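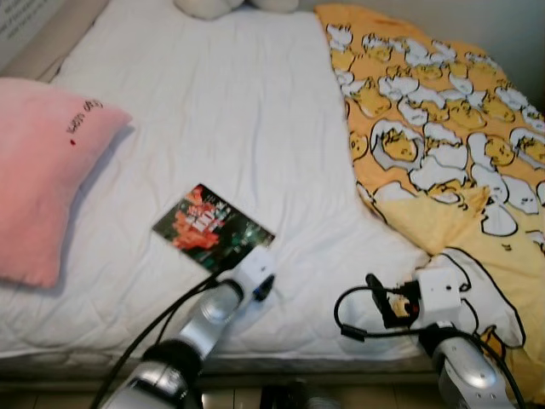 When the cooler nights come around in October, my thoughts go straight to bedding, and I know from your letters that plenty of you are the same way. I used to think a good night's sleep came down to how tired you were, and then I spent a whole winter waking up at three in the morning with one cold shoulder and a sheet bunched up under my hip, and I began to take the matter a little more seriously. These days I like a bed kept very simple, a white fitted sheet with a bit of puff to it and a big pink pillow with a tiny red heart stitched on, and then all the real warmth comes from the layers I put on top once the sun goes down.

So let's talk about layers! My grandmother swore by one enormous comforter, the kind you needed a second person to fold, and I loved her dearly, but she was also forever kicking it onto the floor. Two or three thinner covers will serve you much better. Start with a light cotton blanket against the top sheet, then a wool one if you can stand wool (I can, my sister can't, and she does very nicely with fleece), and keep a folded quilt across the foot of the bed where you can hook it with your toes and haul it up in the small hours without properly waking.

Marama Bright wrote to us from Clandow to ask whether flannel sheets are worth the money, and how on earth you stop them from pilling. Marama, I do think they're worth it, as long as you wash them by themselves the first few times. Towels are the great enemy of flannel. They rub and rub, and you end up with those little gray balls all over a set you've only had a month. Cool water, a short cycle, half the soap you think you need, and take them out of the dryer while they're still the least bit damp. I hang mine over the stair rail to finish, and the whole hallway smells wonderful.

A word about fitted sheets that won't stay put, which is the thing we get asked about more than any other. Measure the depth of your mattress before you shop, and if you use a topper, measure with the topper on. I bought a lovely set once without doing this and fought with the corners for two years before I gave them away. If you already own sheets that creep, a set of elastic straps underneath will hold them, though I'll admit they're a nuisance on laundry day.

The blanket swap is back at the Flinier Street hall this month, and last fall 56 of you came through the door, a lovely turnout on such a wet morning. Bring anything clean and warm that you don't use anymore, tie it with string or ribbon, and pin a note to it with the size. Doors open at 9 in the morning and there will be coffee, and I'm bringing the ginger cake again since so many of you asked. Crib blankets go on the table nearest the window, please.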